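Why Does My Plant Lean? (And Other Leafy Questions)

Have you ever put a plant down somewhere, left it alone for a while, and come back to find it leaning over like it's trying to hear a secret? Mine do it all the time. I used to think I had knocked them crooked with my elbow, and sometimes I had, but mostly it's the plant doing it.

Plants can't walk to the kitchen for a sandwich. They make their own food, right inside their leaves, and to do that they need light, water, and air. The green stuff in a leaf is called chlorophyll (say it like this: KLOR-uh-fill), and its job is to catch light. So a leaf is a bit like a tiny kitchen with the roof left open!

Now, if the light comes mostly from one side, the stem does something clever. The side in the shade grows a little longer than the side in the sun. One side long, one side short, and the whole stem bends over toward the light. Try it with a strip of paper: stretch one edge and see which way it curls.

Big, broad leaves are great at this catching business. They spread out like a hand of cards so they don't sit in each other's shadow too much. When I see a plant with leaves like that on a table upstairs by a railing, I always want to know where its light is coming from.

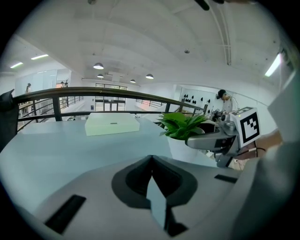 Yesenia wrote to me after I first talked about leaning plants, and she had a very good question: if I keep turning the pot, won't the plant get dizzy and not know which way to grow? I loved that! Plants don't get dizzy, because they don't have a brain or ears to get dizzy with. If you give the pot a small turn each time you water it, every side gets a go at the light, and the plant stays pretty straight.

Yesenia also told me hers had brown tips. That can happen when a plant gets too thirsty, or when the air indoors is very dry. Poke a finger into the soil up to your first knuckle. Dusty and dry? Water it. Cool and damp? Leave it be. Lots of houseplants have died from kindness, which means somebody watered them every single day and the roots couldn't get any air.

Want to try something? You need two small plants of the same kind and a cardboard box with a hole cut in one side.

Put one plant inside the box and close the lid.
Put the other one next to it with no box.
Water them both when the soil feels dry.
Draw each plant every morning for 13 days.

My boxed bean plant went straight for the hole and poked a leaf out of it. I was so proud I showed everyone who came to the house, including the man who reads the meter.

One last thing. If your leaves look dull, they might be dusty, and dust blocks light. Wipe them gently with a soft, damp cloth, and hold your other hand under the leaf so it doesn't snap. Then wash your hands, and don't ever nibble a houseplant, even a friendly-looking one. Some of them can make you (or your cat) feel really sick.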